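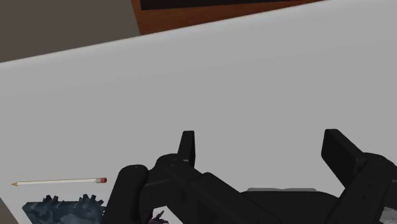 A simulated tabletop seen from just behind the gripper, with a pencil at left.

The fault that cost Rorside a month of work was a gripper that let go too early. I have now read three accounts of it and I don't believe the comfortable part of any of them.

The facts are short. Rorside trains its tabletop arms in a simulator called Fotent. A set of skills is tried out there on a table of household odds and ends, and once the numbers look good the software goes onto a real arm at the Catacutan workshop. In December one of those arms picked up a ceramic mug, carried it over the edge of the bench, opened its fingers and dropped it onto a technician's foot. He had a boot on. The arm then carried on to the place where the mug was supposed to go, opened its fingers a second time and logged a success.

The company went back and ran the same skill in simulation 182 times. It passed 167 of them. This was offered to customers as reassurance, and most people I know took it that way. I'd like to know about the other fifteen. The report gives them one line, "minor placement variance," and I have written enough reports to know what a line like that is for.

Amado Tiongson, who wrote the skill tests, was more open than the report when I called him on a Monday morning. The test checks where the object is at the end of the run. It does not check whether the fingers were holding it on the way there. In Fotent, an object released early can stay stuck to a fingertip for a moment, a quirk of the way contact is calculated, and that moment was often long enough to finish the trip. So the skill had been failing in simulation too. It had been failing politely, and the test gave it a pass.

I don't blame Tiongson for the quirk. Every simulator has a few. What bothers me is that a viewer could have caught it by watching, and the team had stopped watching. They had a dashboard with a green number on it. Anyone who has worked near machines has seen that happen with pressure gauges and smoke alarms, and it is no smarter when the machine is made of software. 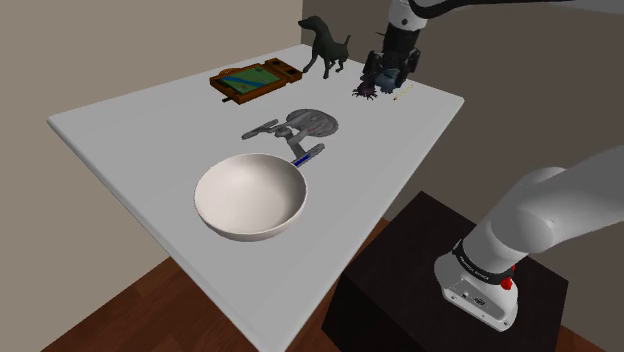

Would a better simulator have prevented this?
It might have made the drop show up sooner, but the test still looked only at the end of the run, and a test like that will miss something else next time.

Rorside's answer has been to buy force-sensing fingertips from Fakar and to announce a "grip confidence" score. I am not against sensors. But look at what is being proposed. The old software trusted one number, and the cure is a second number with a nicer name. Who decides how low the score may fall before the arm stops? When I asked, I was told the threshold was still being tuned. The arms were already back at work by then.

Dindo Dimaculangan, who runs the afternoon shift at Catacutan, has done something cheaper. He put a strip of tape on the floor and told his people to stay behind it whenever an arm is carrying anything. He also wants every failed run played back from start to finish, at normal speed, with a person in the chair. He was told this doesn't scale. Maybe it doesn't. Fifteen runs would have taken him less than a lunch break.

The usual defense is that simulation makes robots safer, since a mistake on a virtual table hurts no one. I accept the second half. A virtual mistake is harmless on the day it is made, and that is exactly why people get careless with it. A frying pan dropped in a simulator makes no noise. There is no dent in the floor and no form to fill out, and the next run starts with everything back in its place.

Two changes would bring me around. Publish the failed runs along with the passed ones, with the recordings, so a customer can look at them before signing. And make the arm stop when it has lost what it was carrying - stop completely, and wait for a person to come over. Rorside says the second would cause too many interruptions. If the arms drop things that often, I would like to be interrupted.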